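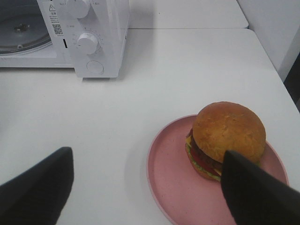

4. Teaching the microwave routine

By now your Skurko arm is bolted down, the gripper opens and closes on command, and you've had your first bit of fun waving it around. Now for the part we've been looking forward to - getting it to work a plain countertop microwave with two dials and a push button. It's a great first project for a home bench or a shared shop, and most of what you learn carries over to any appliance with knobs.

Before you start

Use a microwave with mechanical dials. Touch panels give the fingers nothing to feel. Practice with a food model on a plate with a raised rim, and leave real food for much later.

CAUTION: Keep the oven unplugged through steps 1 to 6. A timer dial on a live oven can start it with nothing inside.

4.1 Door and plate

1. Put the oven where the arm can reach the whole control panel and the door still has room to swing all the way.
2. Run "Find Home" from the Kuvitdale menu. Wait for the double beep.
3. Close the fingers and bring them up to the door button, straight on. Set the push force to 81 on the slider and save the point as DOOR.
4. Press, then back off at once. The door needs space!
5. Open the door the rest of the way by hand and save a second point well outside its swing. Call it CLEAR.

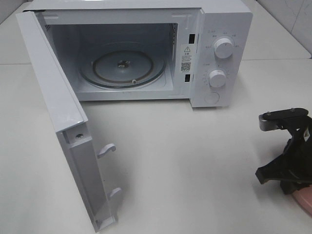

6. With the arm parked at CLEAR, look over the turntable. It should sit level on its ring and turn freely when you nudge it by hand. Teach the plate drop over the middle of the glass, and keep the descent speed at 300 or lower.

NOTE: Latch hooks are easy to snap. If the arm has to close the door, have it push on the flat outer face, well away from the hinge side.

4.2 The dials

Knobs are where this gets really satisfying. The grip is simple, the turn takes patience, and the first time it lands on the right mark you'll want to run it again for everyone in the shop.

7. Center the open fingers on the timer knob. Check from the front and from above.
8. Close slowly until the grip reading stops climbing. Save as TIMER.
9. Turn clockwise in small steps and watch the pointer. On many ovens the short times are spread wide and the long ones are squeezed together, so a turn that adds a minute near zero can add several further along. Teach each time you want as its own point.
10. Open the fingers, back straight out, and repeat for the power knob.

CAUTION: Never let the wrist rotate while it is backing out. It will drag the dial with it.

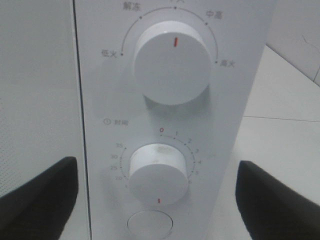

Hoarau wrote in to say that step 9 goes much faster with the timer taught backward: start at the longest time you'll use, save it, and work down toward zero, then check every point again going up. Dials can have a little slack in them, and checking in both directions shows how much.

We tried it and liked it - both methods are fine. Whichever you pick, write the values in the table at the back of this guide, then save the whole routine to slot 129.

Related sections
Mounting the arm on a shared bench
Finger pads: fitting and care
Grorgate emergency stop: wiring and test
Teaching drawers and cabinet doors
Backing up your saved points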